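Arwood Opens Applications for Evening Certificate in Small Business Bookkeeping

3/8/25 – Arwood, the adult education center serving the Drerley district, today opened applications for its new evening certificate in small business bookkeeping.

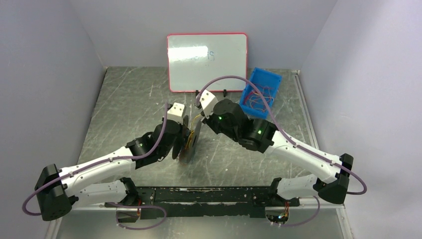 The certificate is intended for people who already keep the books for a shop, a trade or a family firm and have never had formal training. Classes will be held two evenings a week over 12 weeks, with the first group starting in November. The course is offered with the support of Zitarex, a regional payroll and accounting firm, which will pay the full tuition of 12 students in each group.

"Many of our students have been doing this work for years at the kitchen table after closing time," said Deirdre Ó Conaill, director of Arwood. "They know their own business very well. They have asked us for a course that starts from there and ends with a certificate a bank or an employer will accept."

Students will cover daily records, invoices and receipts, payroll basics, sales tax, and the preparation of year-end statements. The final four weeks are given over to a practice set of accounts, which each student completes and presents to an instructor. There is no written entrance test. Applicants should be comfortable with basic arithmetic and able to use a spreadsheet at a beginner's level. A free refresher evening will be offered before the start of term for those who would like one.

The course was written by Nayeli Llanos, senior instructor in business studies, together with Percy Yupanqui of Zitarex. Mr. Yupanqui will teach the payroll section in person.

"Payroll is where small employers most often call us for help – usually the week a deadline falls," Mr. Yupanqui said. "A few evenings of steady practice can prevent a good deal of that worry."

Tuition is $300, which includes the workbook and the assessment fee. A deposit of $100 holds a place and is refundable until the first class. Students who receive a Zitarex place pay no deposit. Payment by monthly installment is available on request.

Classes will meet on the second floor of the Ospina Building. The entrance on the parking lot side is step-free and will remain open until the end of evening classes.

Application forms are available at the Arwood front desk and at all Drerley branch libraries. Completed forms may be returned by mail or in person. Questions about tuition support should be directed to Nelly Arboleda in the student services office.

Media contact: Yusri Siregar, Communications Office, Arwood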